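Home News Meetings Join Contact
We use cookies to remember your settings. Accept / Manage

Filed under: Minutes, Snack table

Minutes, November 1, 2022
Chair: Elsa Nordin

1. The sweet box
Elsa opened with the clear box with the white lid, which everyone is delighted with. It keeps the two layers apart and you can see what's left from across the room!

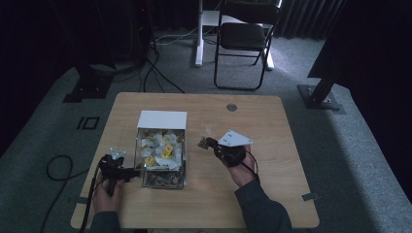
The Laxdal group would love one too. Agreed to spend up to 339 kronor on a second, same size.

2. Small dishes
The clear tray stays on the table – lovely and shallow, easy to reach into.

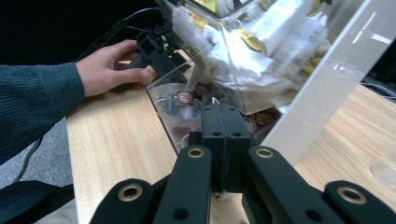 Dillum has offered eight more dishes. Accepted with many thanks.

3. Refills
Wrapped sweets on top as before, the brown mix underneath.
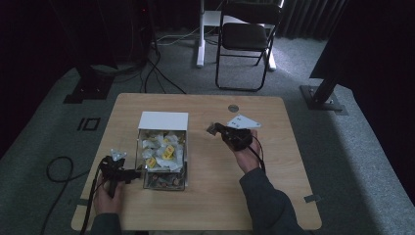

Vutura asked whether the lower layer could be topped up less often, as the sweets always go first at Gruvholm. Agreed, and to be looked at again in January.

4. Any other business
Labels for the lids – Elsa to bring some.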